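I bought the Gajdoš floor rover kit in November, the simulator license included, after Sarla Chaudhary talked it up over a long lunch in Zistville. I've had a lovely time with it (really, the build is a joy, and the manual was written by somebody who likes people), but I have to tell you about the stopping fault before you spend your money.

The trouble is with thin things. Walls it handles beautifully, and cabinets too, but at full speed the rover will now and then drive straight at a chair leg as if the way were clear. I ran 2000 trips down the simulated hallway that comes with the kit, and 160 of them ended in a bump — far too many for a machine that's going to share a floor with my cat!

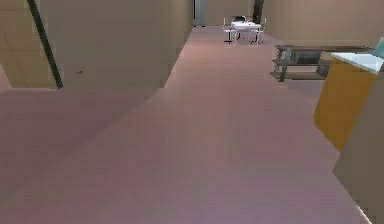
Does slowing it down fix the fault? Mostly, since another 1000 trips at half speed gave me nearly 20 bumps, though a few were still hard enough to tip the rover over.

I wrote to Grilo, the shop that sold it to me, and Benedito Teixeira answered the same afternoon, very kindly, with a patch for the range sensor. It helped with table legs and did nothing for chairs. He also suggested the rubber bumper, sold separately, and I do think a bumper belongs in the box.

Three stars from me for now, and I'd keep it at half speed and stay in the room with it.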